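Visit to the Rosales Mill Open Day, Pedville
Posted 8/10/23

The Rosales mill in Pedville opens its doors to the public twice a year, once in summer and once in November. I had meant to go for a while and finally took a Thursday off work to do it. The mill spins and weaves cotton, mostly for kitchen towels and bed sheets, and it has been on the same site by the river for 76 years.

Getting there is simple if you drive. Take the county road out of Ravham, cross the river, and the mill is the long brick building on the left. Parking is in the gravel lot behind the loading docks. There is a bus from Ravham but it runs every two hours and the stop is at the bottom of the hill. Admission was free. You sign in at the gate, get a sticker and a pair of foam earplugs, and wait for the next group to leave.

The tour starts in the bale store. Cotton comes in pressed bales strapped with wire, and they are stacked four high along the wall. Our guide pulled a handful out of one so we could feel it. It was greasier than I expected and had bits of leaf in it. From there the fiber goes through the opening room, where it is beaten loose and cleaned, and then to carding. The carding machines turn it into a thick soft rope called sliver that coils down into tall cans. We were allowed to touch the sliver in one can set aside for that.

Spinning is upstairs. This is where you want the earplugs. The guide stopped talking and held up printed cards, which worked fine. The floor is kept warm and damp so the yarn doesn't snap, and I would not wear a sweater again. We spent ten minutes up there and that was enough for most of the group.

The weaving shed was the part I came for. There are two kinds of loom in it. The newer ones run all day on sheeting. At the far end are the old shuttle looms, which are only started for visitors and for small runs of a striped towel that the mill sells in its own shop. One was running a blue stripe. You can see the shuttle go across if you look at one side and wait for it. A warp on those looms has 3,000 ends, and every one has to be drawn in by hand when the pattern changes. The guide said that takes two people most of a shift.

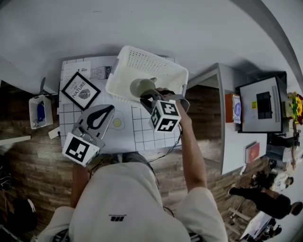 After weaving, the cloth goes to finishing, where it is washed, dried under tension, and checked over a lit table. Flaws get a small tag on the edge so the cutters can work around them. The cutting and hemming room was quiet because the shift had gone to lunch, so we only walked through. I would have liked to see the hemming machines going. If you care about that part, take a morning tour.

The Rinovum hall is across the yard in the former dye house. It holds the mill's old pattern books, 339 of them, going back to the first year. Most are behind glass but three were laid out to look through with cotton gloves on. The swatches are glued in and still bright. Notes in the margins give the dye recipe and often the name of the store that ordered it. I spent longer here than on the tour itself.

The shop is next to the hall. Seconds are sold by weight from bins, and the striped towels are on the back shelf. I bought four towels and a flat sheet with a pulled thread near the hem. They take cards, but the coffee stand outside is cash only. The coffee was weak and the ham rolls were good.

Allow three hours if you want to do both the tour and the pattern books. The stairs to the spinning floor are steep and there is no elevator for visitors, though the weaving shed and the hall are on ground level. Children under eight can't go on the mill floor. The November open day has the same hours, ten to four, with the last group leaving at half past two.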